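3.2 Keeping the Two-Arm Cell in Working Order

We would like to say a little more than is customary about the upkeep of the Lisitz cell, as so many of our early troubles came from small things left unattended. The cell has two arms at one white table, and each morning the operator wipes the finger pads, closes both grippers fully, and checks the zero reading against the one saved the evening before. If a pad has shifted even slightly, it is taken off and seated again — a fiddly job, we admit, but a short one. The Rumeck wrist joints are a little more patient and are checked for play every 1,000 cycles. In December we let one go to 1,096, and the left arm began to close late on rounded objects, which cost us a good part of an afternoon.

After any such repair we run the table-clearing check (Figure 3), using ordinary tableware and food containers so that the grippers meet both stiff and easily bent things.
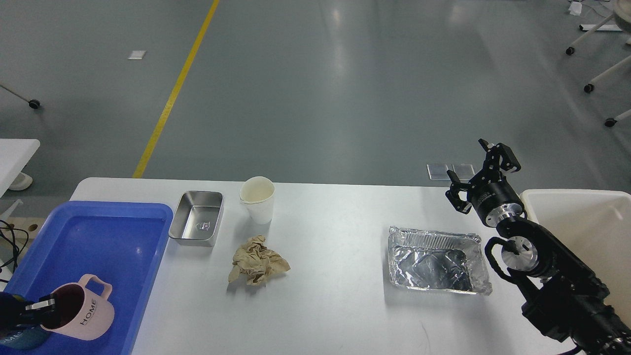 Figure 3. Table-clearing check, with the left gripper at the mug and the right gripper open.

The check is made up of 11 grasps, and we ask that all of them be repeated if a single one fails. It may sound fussy, but we have grown rather fond of the routine, and the Sarantis group now follows the same steps on their own cell.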